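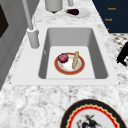

Locking up at Perngate

The rifle club at Perngate has 114 members and, until last winter, had no rule on how they carried their guns to the range. It does now. Bolts travel in a separate bag, and every case needs a lock. The club bought 12 spare cable locks from Botska to lend out on the day. Almost 5 months on, most have come back. The next safe storage evening is in February, and visitors can come along without booking.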